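Tully Press Reissues Saoirse Kinsella's Ruth Retellings, with New Translation Notes

OVATCOMBE, December. Tully Press will publish a new edition of The Gleaner's Ledger, Saoirse Kinsella's collection of short retellings from the Book of Ruth and the Psalms. The book first appeared as a small paperback in a run of 400 copies, all of which were sold or given away within two years. Copies have been hard to find since then, and the press has received regular requests from reading groups and parish libraries.

The new edition contains every story from the first printing, plus four that Kinsella wrote afterward. Two of these follow Naomi on the road back from Moab. One takes up Orpah, who turns around and goes home in the first chapter of Ruth and is not mentioned again. The last is a short piece based on Psalm 126, told by a farm worker carrying seed.

Kinsella works from the Hebrew text and prints her own translation of each passage before the story that grew out of it. In the first edition these translations stood without comment. For the reissue she has added notes explaining some of her choices, including her handling of the word hesed, often given in English as "kindness" or "steadfast love." She uses several different words for it in the book, depending on who is speaking and what is being asked of them.

"Readers wrote to ask why a verse they knew by heart looked so different on my page," Kinsella said. "Some of them were annoyed, and I thought they deserved an answer. The notes are the answer, or as much of one as I have."

The notes were edited by Cathal Scanlon, who teaches biblical Hebrew to adult learners in Osturholm. Scanlon also prepared a short guide to the names of people and places in the stories, with help on pronunciation for anyone reading aloud. Natsumi Okabe designed the cover and drew a small ornament for the start of each story.

The text has been reset in larger type than the original, and the book now runs longer as a result. A small number of printing errors have been corrected, among them a missing line in "Barley, Then Wheat" that changed the sense of the ending. The stories themselves have not been revised.

The first printing of the new edition will be 1,000 copies. Orders can be placed through the Tully Press web page or by mail, and bookstores can order on the usual terms. Groups buying several copies for shared reading should write to the press before ordering.

Kinsella will read from the book at the Ovatcombe public library at 7 p.m. on publication day. Admission is free. Scanlon will join her afterward to take questions about the translations.

Permission to read the stories aloud in worship or in class is given in the front of the book and does not need to be requested. Requests to reprint a story in full should be sent to Tadhg Fitzgerald, rights manager, at the press.

Review copies are available in print and as a digital file. 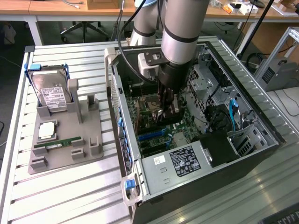
Press Contact

Pavithra Joseph
Publicity, Tully Press
Ovatcombe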